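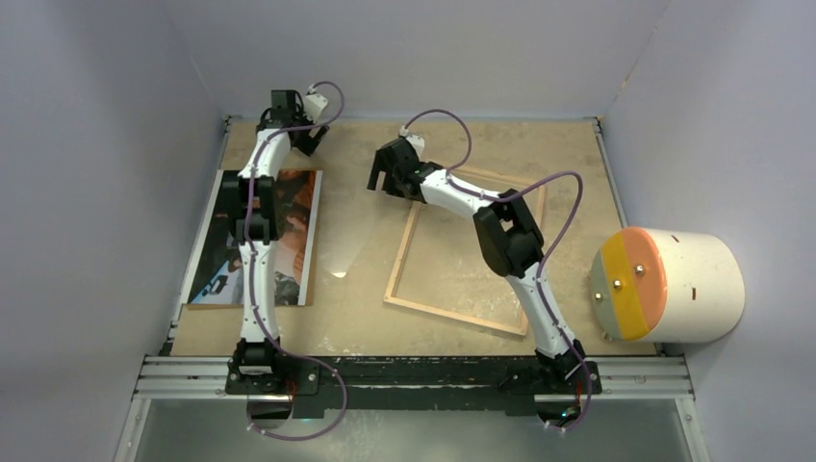 Figure 3. Work area with tan board floor, pale gray walls and printed picture at left.

3.2 Enclosure and background

The Gramdale enclosure was built to give a plain background for the picture placement task. Walls stand on three sides of the board and are pale gray and smooth. The fourth side carries the aluminum rail. The floor is a light tan wooden board. White flecks and scuffs on its surface were left as they are.

Lighting was set to 2000 lux at the board center. A faint reflection remains to the right of the picture. In the May trials it affected 13 of 175 edge readings, and these were dropped from Table 4. A matte finish for the board will be tested in the next build.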